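How a Two-Armed Robot Gets Its Checkup

Robots that work at a table need looking after, the same way a bicycle does. Bolts work loose. Rubber wears smooth. Cables get bent so many times that the tiny wires inside begin to break. If no one checks, the robot starts dropping things.

The workshop in this article is in a town called Nondirberg. It has a robot with two arms, and the people there call it Zelenák. Its job is to practice picking things up and putting them down. Two people take care of it. Dagmar Mikuš is a technician, so she handles the screws, the motors and the cables. Vratislav Tóth writes the programs that tell the arms where to go.

What is in a work cell?

A robot and the space it works in are together called a cell. A cell can be as big as a garage, with a fence around it, or it can be one table. Zelenák's cell is the table kind. It has two arms, a gripper at the end of each arm, a computer, a power supply, and a big red stop button that a person can hit at any time.

A gripper is the robot's hand. Zelenák's grippers have two fingers that slide together and apart. They don't bend like yours do. Each finger has a thin rubber pad on the inside, and the pad is what touches the object.

An arm is made of stiff parts joined by motors. The places where they join are called joints, the same word we use for elbows and knees. Your elbow bends one way. A robot arm needs several joints, each turning in its own direction, so that the gripper can reach a thing from the top, from the side or at a slant.

Step one: turn it off

Every checkup starts with the power off. Dagmar moves both arms to a resting position first, because an arm with no power can sag, and a sagging arm is heavy enough to pinch a hand. Then she switches off the power supply and puts a small padlock on the switch. The key goes in her pocket. As long as the key is there, the robot can't be started by a person who walks in and doesn't know she is working.

This is called a lockout. Grown-ups who repair elevators and factory machines do it too.

Step two: look at the fingers

Dagmar looks at the rubber pads with a flashlight. A new pad has tiny ridges, a bit like the sole of a sneaker. A worn pad is shiny. She rubs her thumb across it, and if it feels slick, she takes out two small screws and puts on a new one.

She writes every pad change in a notebook. The last set of pads made 888 picks before one started to slip. The set before that lasted for 1,199. Vratislav thinks the difference came from what the robot was picking up, and he may be right, as rough things wear rubber down faster than smooth ones. They now change the pads at 888 picks even if they still look fine.

Step three: follow the cables

A robot arm needs electricity at every joint, and it needs a way to send messages back to the computer. Both travel through cables. When the arm bends, the cable has to bend along with it. Pull a cable too tight and it can pop out of its socket. Leave it too loose and it can catch on something.

So a cable gets a loop of slack near the joint. You can try this with a piece of string. Tape one end to your shoulder and the other to your wrist while your arm is bent. Now straighten your arm. The tape pops off, doesn't it? Do it again with extra string and the tape stays put.

Dagmar runs her fingers along each cable from one end to the other. She is feeling for flat spots, cuts, and places where the outside has gone stiff.
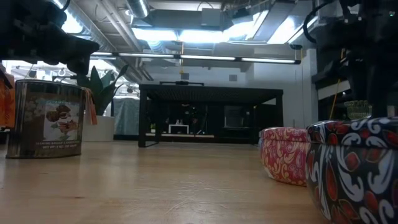 Any cable with a cut in it gets replaced the same day. Dagmar doesn't wrap it in tape and hope. The spare cables come in bags from a supplier called Plernadine, and each bag has a number on it, so she can order the same kind again. The longest cable takes the most time to change. She has to undo a row of clips, and the clips are stiff.

After the cables come the bolts. Shaking makes bolts turn a tiny bit at a time, and a moving arm shakes all day long. Dagmar uses a special wrench that clicks when a bolt is tight enough. Too loose is bad, and so is too tight, which can strip the thread. The thread is the spiral groove that lets a bolt hold on. When a bolt is done, she draws a line across it with a paint pen. If the two halves of the line don't match up at the next checkup, the bolt has moved.

Step four: tell the robot where it is

Now the padlock comes off and the power goes back on. Vratislav takes over.

When you close your eyes, you can still touch your nose. Your brain knows where your hand is. A robot knows because each joint has a sensor in it that measures how far the joint has turned. If a motor has been taken out and put back, the sensor may be a little bit wrong, and a little bit wrong at the shoulder becomes a lot wrong at the fingers. Hold a long stick and tilt your wrist slightly. Watch how far the other end moves.

Fixing this is called calibration. Vratislav moves the arm to a place he has measured carefully and tells the computer, "You are at this spot." He does this at 5 different spots for each arm. The computer compares what its sensors said with where the arm really was, and works out the correction.

With two arms there is one more thing to do. Each arm has to know where the other one is, or they will bump. Vratislav brings the two grippers slowly toward each other over the table until the fingertips nearly touch. He keeps one hand on the stop button the whole time.

Step five: try it out

The last part of the checkup is a practice run. Vratislav starts with the arms moving slowly and nothing in the grippers. Then they go a bit faster, and then he lets the robot pick up real objects.

Different objects test different things. A soft toy is easy, since it squashes a little and the fingers can sink in. Anything round and hard is more difficult. Two flat fingers touch a round side only along a thin line on each side, so there isn't much rubber doing the holding. If the fingers close off-center, the object rolls or spins away. Glass is hard for another reason. It is smooth, and it can crack if the gripper squeezes too much.

The amount of squeeze is called grip force. People are very good at it. You hold an egg and a hammer differently and you never have to stop and think about it. Zelenák has to be given a number. Vratislav starts with a low number, and if the object slips, he raises it a little and tries again.

A short practice run takes a morning. Once in a while, usually in November when the workshop is quieter, they do a long one of 1,000 picks. Dagmar stays close by and listens. She says a worn gear makes a ticking sound well before anything goes wrong, and she would like to hear it early.

What happens when something breaks?

Last winter the left arm began to shake whenever it reached far out over the table. Vratislav looked for a mistake in his program and didn't find one. Dagmar checked the bolts, and all the paint lines matched. In the end she turned off the power, put on the padlock, and moved the arm by hand, one joint at a time. The second joint felt gritty. Inside it, a bearing had worn out.

A bearing is a ring with little balls in it that lets one part spin smoothly inside another. Skateboard wheels have them. The new one had to come from Sukness, a company that makes small machine parts, and the left arm stayed parked until it arrived. The right arm kept working on its own — only with things it could lift alone.

Changing the bearing took an afternoon. After that the arm had to be calibrated all over again, all 5 spots.

Words to know

Bearing: a part that lets something spin smoothly.
Calibration: measuring and correcting so that a machine knows its true position.
Cell: a robot and the space it works in.
Grip force: how hard a gripper squeezes.
Joint: a place where two parts of an arm meet and move.
Lockout: locking a machine's power off so it is safe to work on.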